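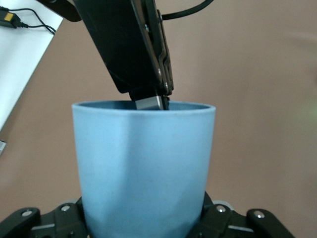

A speckled blue cup with a smooth, rounded rim.

Why does a cup make a higher note when you fill it up?

Go and find a cup. Any cup will do, though I'd leave the best ones in the cupboard, and ask a grown-up before you start tapping things. Now get a wooden spoon and give the side of the cup a very gentle tap. Listen. You should hear a short little note, or possibly a dull clunk (some cups are terrible musicians, and I'm afraid mine is one of them).

So where does the noise come from? When you tap a cup, its sides start to wobble. You can't see it because the wobbles are tiny and very, very quick. They push the air next to the cup, that air pushes the air next to it, and so on across the kitchen until the push reaches your ear. We call those fast wobbles vibrations. Every sound you've ever heard began with something vibrating - a drum skin, a bee's wings, your own voice.

Put two fingers on the front of your throat and hum. Feel that buzz? It's your vocal cords vibrating.

High notes and low notes

Quick vibrations make high notes and slow ones make low notes. Scientists count how many wobbles happen in one second, and they measure them in hertz. A note of 110 hertz wobbles 110 times every second, and it's quite a low one, the sort of note a man with a deep voice might sing. Double it to 220 and you get the same note again but higher up. Musicians call that jump an octave. I think it's lovely that doubling a number does something you can hear!

Now for the puzzle

There are two ways to play a cup, and they do opposite things. I got in a real muddle over this when I was at school, so have a go at both.

First, tapping. Use a drinking glass for this one if you're allowed, as glass rings nicely. Tap it empty, then pour in some water and tap again. The note goes down! The sides of the glass now have to shove all that heavy water about as they wobble, so they wobble more slowly. Slower wobbles, lower note.

Second, blowing. For this you need an empty bottle with a narrow neck. Rest your bottom lip on the edge and blow across the top, not down into it. It takes a bit of practice, and you might feel dizzy if you keep going, so stop for a rest. When you get it right you'll hear a hoot like an owl. Add water and blow again, and this time the note goes up. It's the air inside the bottle that's vibrating now. The more water you pour in, the less air there is, and a small amount of air vibrates faster than a big one.

You can hear the same thing at the kitchen tap. Listen while somebody fills a tall jug and the sound climbs higher and higher as the water gets near the top. I can fill mine with my eyes shut. Well, most of the time.

Make a water xylophone

You will need:
3 glasses, all the same
A jug of water
A wooden spoon
A tea towel for spills

Line up the glasses with a small gap between them so they don't touch. Leave the first one empty, half fill the second, and fill the third nearly to the top. Tap them in order and you should hear the notes going down like steps. Pour a little water in or out until you like the sound. If you add more glasses you can try a proper tune - I managed the whole of Frère Jacques once, and it took me around 11 goes to get the water right.

Something to try next

Does it matter where you tap? Try near the rim and then lower down. What about a metal spoon, or a pencil? And what happens to the note if you hold the glass tightly in your hand while you tap it?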